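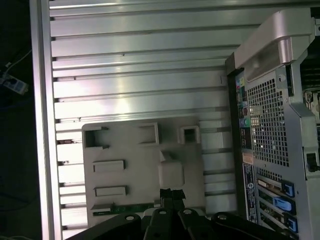
At the bench: automation at Plundside

Plundside takes in retired office computers, strips them for parts and sends the rest on for materials recovery. Until last year every tower was opened and emptied by hand. Two of the benches in the Girard Street building now have robot arms, and the people who used to do all of the pulling and sorting work alongside them. The gallery covers the teardown area and was put together by Liette Petrenko for the staff pages.

Teardown bench
The arm handles small parts and plastic pieces once they are out of the case. A black gripper with linkage arms does the holding. Workstation towers stay within reach of the bench so that the person working there can check a part against the machine.

Opening the cases
Still done by people. Cases differ too much from one maker to the next, and a stuck side panel needs a hand on each end. Brock Desjardins has opened them for 7 years and now trains the new starters.

Plastic with boards attached
Molded parts that still have a circuit board on them go to a separate tray. The arm was sending these to plain plastics at first. Olga Sepúlveda caught it during her second week on the bench, and the sorting rules were changed the same day.

What moved
Less lifting and less repeated wrist work. More time at a screen, confirming what the arm has flagged. Some people like the change and some miss having a full bench to themselves. Océane Friesen asked to go back to hand teardown after a month and did. Brock Carrier went the other way and now looks after both arms.

Stopping the arm
Anyone on the floor can stop it, and no one has to give a reason. Stops are written in the bench book with the time and initials. Lead hands read the book at the end of the shift.

Hours and pay
Bench staff kept their hours when the arms came in. The pay grade for checking work was settled in September and is the same as for teardown. Training is done on paid time.

Sorting software
The program is called Nelimow and runs on the computer next to the lead's desk. If it asks for a decision and you are not sure, set the part aside and ask.

Gallery updated Friday, September 4, 2026. Corrections to Liette, please.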